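El rincón de las flores grandes

2023-03-21

Llevo semanas prometiéndole a Lempi que escribiría sobre la mesa del estudio, y como esta tarde llueve y tengo el té hecho, allá voy. Quien me lea desde hace tiempo sabe que soy de forrar cosas: cajones, cajas, el interior de un armario que no ve nadie más que yo. Pues bien, esta vez me he atrevido con las paredes, y con un estampado de los que dan un poco de miedo en el rollo - flores blancas enormes, hojas verdes y crema, y un fondo marrón rojizo que al principio me pareció demasiado y que ahora no cambiaría por nada.

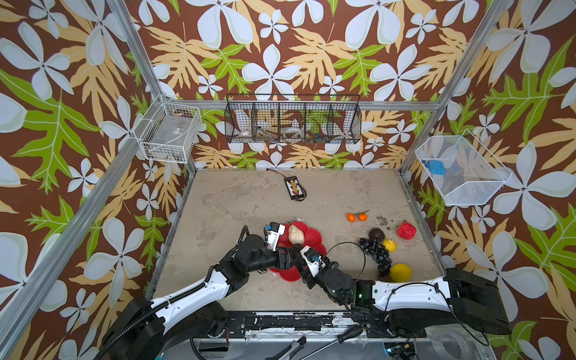
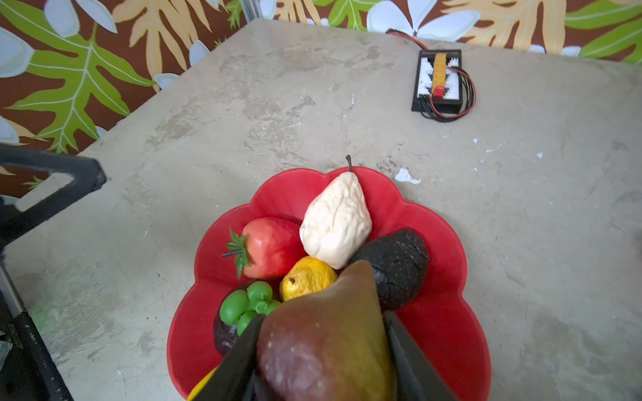

Las cestas colgadas

Si tuviera que quedarme con una sola cosa del rincón, serían las cestas. Antes lo tenía todo encima de la mesa, en botes, y cada vez que quería extender una tela o abrir un libro me pasaba un buen rato moviendo botes de un lado a otro (y perdiendo las tijeras, siempre las tijeras). Ahora hay una blanca de alambre a la izquierda, otra de malla blanca en la pared derecha y, en el centro, mi favorita: una negra, ancha, con compartimentos. La cinta adhesiva vive en el del medio y de ahí no se mueve. Bueno, de ahí no se debería mover, que Martti la coge para envolver paquetes y luego la deja donde le pilla.

La negra la encontré en Binitz, una tienda pequeña de menaje a la que entré buscando un colador. Salí sin colador, claro. Estuve dudando entre esa y otra más honda, y me alegro mucho de haber elegido la de malla, porque deja ver el papel por detrás y no hace ese efecto de bulto oscuro en mitad de la pared. Me costó colgarla recta, lo confieso. La puse y la quité tres veces, con Evangelia desde la puerta diciéndome «más arriba, no, más abajo», hasta que las dos nos cansamos y la dimos por buena.

El plato rojo y su fruta

El plato en forma de flor tiene ya sus años. Es de plástico, de un rojo muy alegre, y vino de un mercadillo en Terolcombe al que fuimos un mes de junio, con un calor que todavía recuerdo. La fruta artificial la he ido juntando después, pieza a pieza, y por eso no pega nada entre sí: las uvas son brillantes como caramelos, el aguacate tiene la piel rugosa y casi negra, y la pera blanca está tan arrugada que Lauri dice que parece una pera que ha dormido mal. A mí me encanta. La otra pera, la granate con motitas, es la más grande de todas y la que más me cuesta colocar, siempre acaba empujando a las demás.

Me gusta cambiarlas de sitio. Es una tontería, ya lo sé, pero cuando me atasco con algo me pongo a ordenar fruta de mentira y se me pasa. El tomate con su cáliz verde suele acabar a un lado y el frutito amarillo anaranjado se cuela en cualquier hueco, que para eso es pequeño. ¿Es un limón? ¿Es un albaricoque? En casa hay opiniones, y no pienso resolver el asunto.

La mesa, tal como está

Varias personas me habéis preguntado si no voy a pintar el tablero. De momento no. Tiene manchas, rozaduras y algún desconchón, y con unas paredes tan cargadas agradezco ese gris medio beis que no pide nada. Eun-ji me propuso un hule a juego con las flores y casi me convence, pero me imaginé flores por arriba y por abajo y me dio un poco de vértigo. Lo que sí quiero es recoger mejor los cables, que se me enroscan en cuanto me descuido, y buscarles sitio a las dos mandarinas, que tan juntitas por el rabillo me da pena separarlas.

Me han sobrado unos 40 centímetros de papel. Estoy entre forrar una caja para los hilos o guardarlo por si un día hay que poner un parche. Si alguien tiene una idea mejor, que me la deje en los comentarios, que los leo todos aunque tarde en contestar.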